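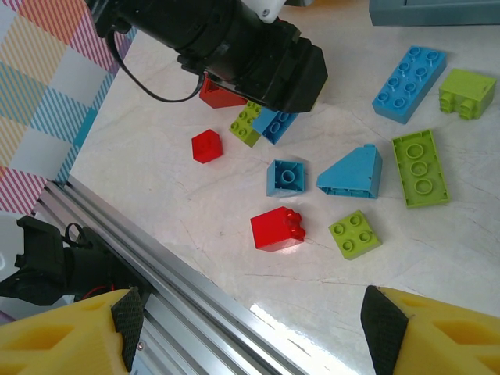

September 25, 2023

Trend model, re-run of the short lookback on the Festine futures set.

Picked up where the January notes stop. The short lookback looked too good in the flat stretches, so I rebuilt the roll dates from scratch and ran it again. Two contracts were rolling a day early in the old file. Fixed both. The edge in the flat stretches shrinks a lot and the drawdown gets longer. The strong trending periods barely move.

Costs: old run used one flat charge per trade across all markets. Changed to a per-market charge, using the Skosis sheet. Grains and softs come out worse, rates about the same as before. I left the equity index contracts alone until the sheet for those is checked.

Position sizing is still by volatility. Tried a slower estimate and it cut turnover, but it was late getting smaller when ranges widened. Went back to the old one. Cap per market stays at 15 percent of risk.
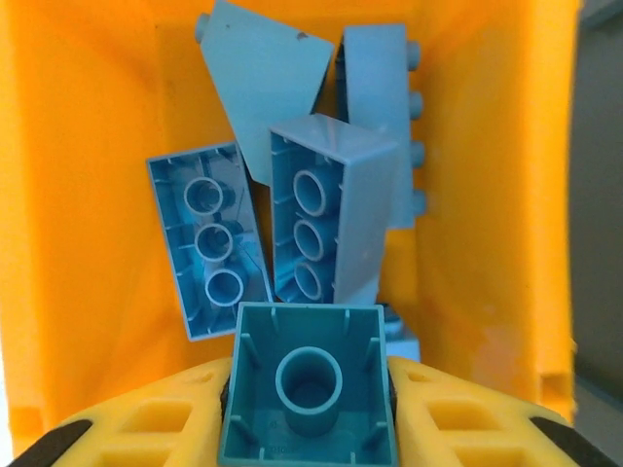 Light blue bricks in the bin, and one in the gripper.

Ran the same code on the Lirusthorpe series to see if the result carries over. It does for the long lookback. For the short one the sign flips in 3 of the sub-periods, which makes me think we were fitting noise. Saved the output next to the old run, same folder, suffix "roll2". Please don't overwrite the old one, I still need it for the comparison table.

Open question is whether to keep the short lookback in the blend at all. My view is to drop it to a small weight and look again once the index costs are in. 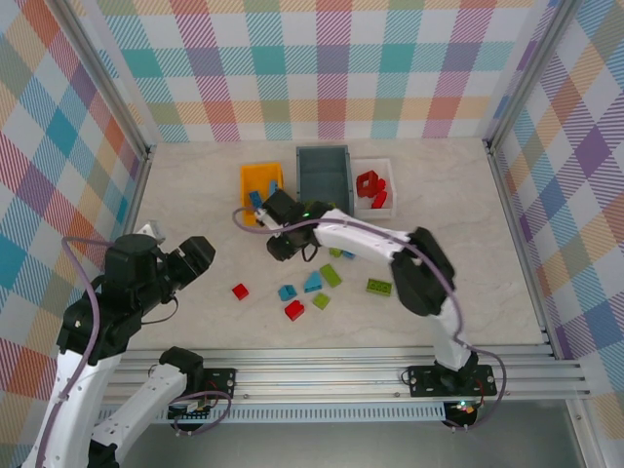 Rojanasak: I'd take it out completely. A small weight still pays full spread every time it flips, and the flat markets are where it flips most. If you keep it, at least net the signals before trading.

Fair point on netting. The current code sizes each lookback separately and sums the trades afterward, so the costs are overstated for the blend. Will change that first, then run with and without the short lookback.

To do: net signals, index costs, redo comparison table, check the cocoa prices for the missing week.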